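I've been living with the Mokar cell checklist kit for six weeks now, and I like it way more than I expected to! It's a spiral-bound set of 13 laminated cards for people running an arm on household stuff (laundry, in our case at Lunthorpe), plus a pad of sign-off sheets that I've already burned through.

The best card is the one on clearing the work surface. It wants you to name every item that belongs on the table before the arm gets power, and anything unnamed goes back on the shelf. Sounds fussy, takes me maybe a minute, and I now do it without looking. The speed card is good too, with a slow first run after any change to the fingers.

My gripes? The card on soft goods is thin. Straps and sleeves snag on fingers, and all you get is "secure loose ends" – secure them how? The Ghaffari set gives that a full page, with drawings. And the rings pop open if you drop the thing (I've dropped it 4 times).

Still, I'd buy it again.
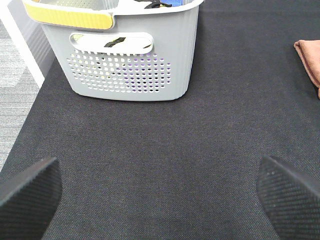 Xinyi Mao: We use the same kit and wrote our own soft goods card, with a rule that straps get tucked below the rim before every run. The slow first run should apply after a change of basket too.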